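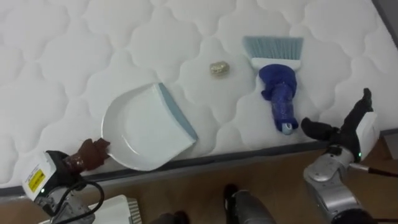
White dustpan on the mattress.

Midsole notes, Sorodia knit runner, gray/cream

The second pair is now at 700 kilometers, so I can put the numbers next to the first pair. Both are the standard retail version, same size, bought from Tistberg a few months apart. The first was the launch color with the woven heel tab. The second is gray/cream, and the tab has been replaced by a bonded film.

Heel stack first. I measure with a depth gauge through the sockliner, at the center of the heel, after the shoe has sat overnight. The launch pair had lost 3 mm by the time I retired it. The gray/cream pair has lost a little less, at higher mileage. Same gauge, same spot, same shelf. The foam carries the same name on the box, but it feels firmer under the thumb when new, and I suspect the density changed along with the heel tab. Sorodia lists no change.

Outsole wear is the usual pattern for me: lateral heel, then under the big toe. The rubber pods at the heel are down to the foam on the right shoe only. On the launch pair both sides went through in the same month. I run the same loop out to Teston and back, mostly asphalt, with a short gravel section by the rail line, so the surface is constant enough.

The knit is where the two pairs differ most. The launch upper stretched across the forefoot in the first 200 kilometers and I had to relace it one eyelet higher. The gray/cream upper uses a tighter stitch over the toes and has held its shape. It is also warmer. In July I noticed, in December I did not care. The cream yarn yellows along the glue line, worse on the medial side, and washing does nothing for it.

Laces: the stock ones are too long and too round. I swapped them for flat Yatsenko laces, 20 cm shorter, and they stay tied with a single knot.

Weight is up slightly on the second pair. My kitchen scale only reads in coarse steps, so I won't quote a figure.

I will keep the gray/cream pair going for easy runs until the left heel pod opens up too. A third pair in black is in the closet, unworn. It has the film tab, and the box label has a different factory code, so I will gauge the heel before the first run this time and again every month.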